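# Teaching by remote control: questions from new operators

Updated 9/27/23

These are the questions people ask most in their first couple of weeks at the Drellardale site. If yours is missing, write to Güven Sönmez, who keeps this page.

## Getting started

**Do I need to know how to program?**

No. You move the controllers and the robot follows. The software records the joint positions, the gripper commands and the camera views while you work. Programming comes later and is done by other people.

**What is the difference between hand guiding and remote control?**

In hand guiding you take hold of the arm itself and push it through the movement. We use this on the single bench arm at Plornness. In remote control you sit at a station and drive both arms with a pair of handheld controllers. Drellardale does remote control only, on real robots and in the simulator.

**How long is the training?**

You record 17 practice demonstrations in the simulator before anything is kept. Most people get through these in two sittings. After that your recordings go into the Bailly set, which is our collection of kitchen tasks.

**Can I operate left-handed?**

Yes. The controllers are the same on both sides. Please don't swap them over, though. The left controller always drives the left arm, and if you cross them the session has to be thrown away.

## Recording

**What counts as one demonstration?**

One attempt at one task, from the moment you press the record pedal to the moment you release it. Start with the arms still and finish with the arms still. If the task is "turn the front knob", don't tidy up the counter as well, even if something looks out of place.

**How many do you need for each task?**

The target is 300 for a kitchen task and 160 for a simple pick-and-place. These are shared between operators, so you won't be asked to do them all yourself.

**I made a mistake halfway through. Should I stop?**

It depends on the mistake. If you missed a handle and went back for it, carry on. Recoveries like that are useful and we keep them. If you knocked something over that isn't part of the task, release the pedal and mark the attempt as failed. Don't delete it – failed attempts go in a separate folder and some of them get used.

**How fast should I move?**

At a steady pace you could keep up all morning. New operators tend to creep towards an object and then stop just short of it. The robot learns the stop too. Try to slow down smoothly and close the gripper without a long wait.

**Does it matter which arm I use?**

Use the one nearer the object unless the task card names an arm. Keep the other one low and out of the way, and don't leave it hanging in front of a camera.

## The simulator

**Why do we work in a simulated kitchen at all?**

It resets in a few seconds and nothing gets broken. It also lets Pokik, our scene tool, change the worktops, cupboards and appliances between sessions, so the robot doesn't learn one kitchen by heart.

**Is the simulated kitchen the same size as a real one?**

Yes, distances and heights are to scale. Depth is harder to judge on a screen, and almost everyone reaches too far on the first day. Use the second view if you are not sure.

**What does the operator see during a cooker task?**

The main view is from the robot's side, with its own arms in the foreground. You will usually have part of an arm over the oven door when you work near the control panel. In the layout shown, there are two knobs on the left of the panel and three on the right, with a small dark display between them. The task card says which knob to turn, so read it before you press the pedal. The toaster on the left-hand counter is not part of the knob tasks.

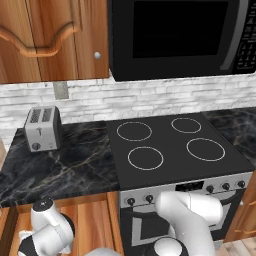
## Problems and practical matters

**The arm has stopped following me. What do I do?**

Let go of the pedal first. Then bring the controllers back to the rest position and press the realign button. If the arm still doesn't follow, restart the session from the menu. On a real robot, call the supervisor before you restart anything.

**How long is a session?**

No more than 70 minutes, then a proper break away from the screen. If your wrists or eyes are sore before that, stop early and note it on the sheet.

**Can I watch my own recordings?**

Yes, the playback station is open to all operators. Watching a few at double speed is a good way to spot pauses.

**Will there be new tasks?**

Drawers and cupboard doors are planned for December. Task cards will be put up at the stations before recording opens.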